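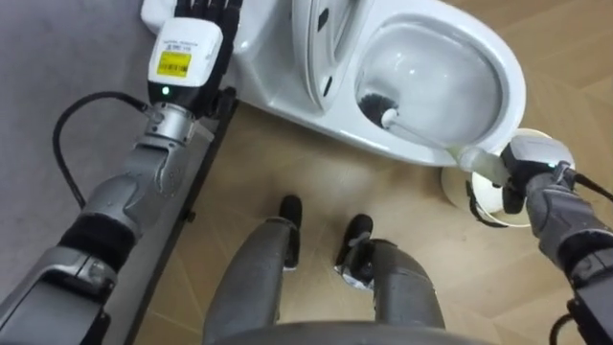
Left hand by the toilet, right hand on the brush, and in we go.

Toilet tips from a robot lab

I'm Adjoa Tetteh, and I spend my days at Cirndale teaching a two-armed robot to clean a toilet (yes, it's a real job!). My own bathroom has never looked better, so I'm passing along what we've learned. Our policy, Amine, was trained on 1354 brushing demonstrations, and watching that many will change how you scrub.

1. Park the brush close
We tried 10 holder positions. With the holder on the floor right beside the toilet, Amine made 8 clean returns out of 10. Across the room it made two. I moved mine at home the same night!

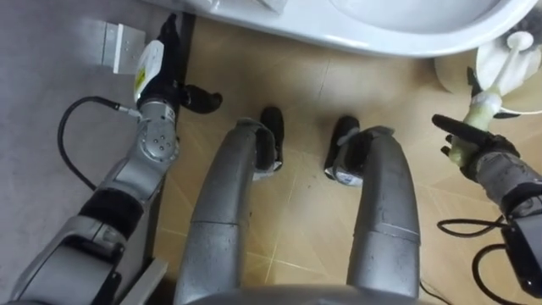
2. Give your other hand a job
Aba Amegashie ran the comparison with the left arm idle, and the brush kept drifting off the porcelain. When the left hand braces on the tank, the strokes stay put. It works for people too, especially if your knees are like mine.

3. Start under the rim
Lid up, bristles against the inner wall up high, then work your way down. The runs that started at the bottom missed the rim more often than not, and so did I.

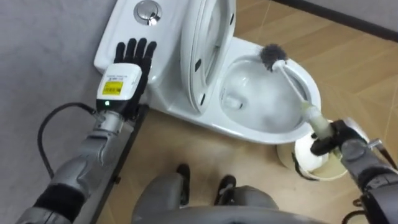
Irnovley, 24/04/2021

We're adding sinks in May, and I already have opinions on sponges. Send me yours!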